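4.2 Contact-aware planning in the simulated kitchen

The planner described in Section 3 assumes that the pose of the target object is known at the start of each skill. In the kitchen tasks this assumption is weak, because the fingers hide a small object at the moment when its pose matters most. We therefore separate the motion into two phases. In the approach phase the palm follows a collision-free path computed from the last reliable pose estimate. In the contact phase the estimate is frozen and the controller uses only joint positions and simulated fingertip forces. The switch between the phases is decided by Sanna, our perception module, which reports the visible fraction of the target mask at every control step.

The two arms are planned together only when their swept volumes overlap. In the other case each arm has its own queue of skills, and the idle arm holds its last posture with the fingers extended. This choice reduces the planning time, but it makes the holding arm an obstacle for the working one, and it must be inserted in the collision model with its current finger configuration. The clearest case is an object on the cutting board, with a plate on one side of it and several containers farther away (Figure 6).
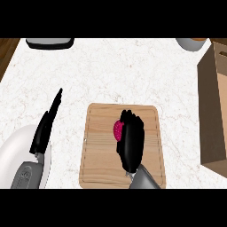 Figure 6. Bimanual setup on the marble counter. The right hand covers the pink object on the board; the left hand is extended over the plate.

We ran 300 episodes with randomized object poses, using the Vorkura simulator and the hand model of Givton. The frozen estimate was sufficient in most of them. In 18 episodes the object moved under the fingers after the switch and the controller closed on a wrong position. We inspected these episodes one by one, and in 4 of them the cause was a wrong friction value in the board model and not the planner itself.

A simple remedy is to delay the switch until the first fingertip contact. It gave fewer wrong closures, but the mask was then often too small for a stable pose, and the palm oscillated above the board before it came down. We keep the earlier switch as the default, and the delayed one is available as an option in the task file. A comparison of both settings under sensor noise is given in Section 5.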